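Tidying Mixed Toys: Do Trays Help?
Project report, Citlali Hinojosa and Povilas Bite

3. Results and doubts

The Maltent guide we were given in class claims that one shallow tray per table is enough to keep small toys in order. We weren't convinced at the start and we're less convinced now. A tray keeps things off the floor. Whether it keeps them organized is another matter, and the guide gives no evidence either way.
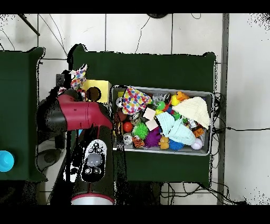 Our main complaint is with the cloths. Spiky balls and rubber ducks sit well enough in a metal tray, but once a knitted cloth or a polka-dot one goes in on top, the smaller toys end up underneath and you have to dig. Povilas thinks a second tray just for fabric would fix this. Citlali thinks people would ignore it by the end of the week.

We ran 10 tidying rounds and changed the layout after 2 of them, so the rounds can't be fairly compared. The guide also says its method was "tested in 1,000 homes" without saying how. We would leave that line out of any future handout.

4. What we would change

Fewer cloths, a deeper tray, and somebody outside our group doing the scoring.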